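ok so I have been trying to get the bed back since lunch and I need to talk about it

background: our bed is where everything small in this apartment ends up. toys, mostly. I sit down to fold one thing and by dinner the blanket is a parking lot

my sister Mona says the trick is to dump it ALL on the bed on purpose, because then you can't go to sleep until it's sorted. Mona does not have kids. Mona goes to sleep at 9:30

anyway I tried it. two bins, tipped out, right onto the good cream blanket (the one I said was for guests, lol, what guests)

first pass is easy. anything that's clearly trash goes. stickers with no stick left, a raisin, half of a party whistle. I felt amazing for maybe eight minutes

second pass is where it gets slow. you pick up a little block and you think, ok, blocks. but the block bin is in the living room and if I walk into the living room somebody will ask me for a snack

so now I do a "leaves the room" corner and I don't get up until the corner is full. this is the one thing I'd really pass on. do not deliver items one at a time!! you will never come back

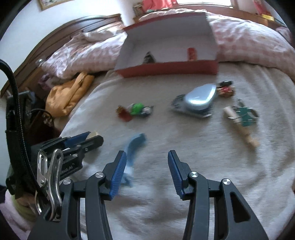 cars are their own category in this house, by the way. a car does not go in with the blocks. I made that mistake in June and heard about it until bedtime

there was a rule for a while that the cars live in a shoebox. then the shoebox became a garage, then the garage got a ramp, and now the ramp is load-bearing and I'm not allowed to touch it

someone asked about labels. I bought a pack of 308 from a shop called Hurkano and I've used, let me think, two. one says CARS. the other one also says CARS

the stuff that gets me is the stuff with no category. the little green something. the thing that came off another thing. I keep a jar for those – Ifeoma Afolabi from downstairs has the same jar and we have both been carrying them from apartment to apartment for years

I checked my phone halfway through and I have 1,211 photos from this spring and I'm scared to look at how many are of floors. that's a separate cleanup. not tonight

update: the corner got full, I made one trip, I was asked for a snack

update 2: back. blanket is getting shaken out of the window once the last few things are off it, and then it's going in the wash on cold. it's a bit textured and it hangs on to crumbs like you wouldn't believe

if you have a good bin with a lid that a four year old can open but a toddler can't, please tell me what it's called. I've had the Votham ones and the toddler cracked those in an afternoon

ok going to do the last bit before bath. the jar is almost full so I guess I need a second jar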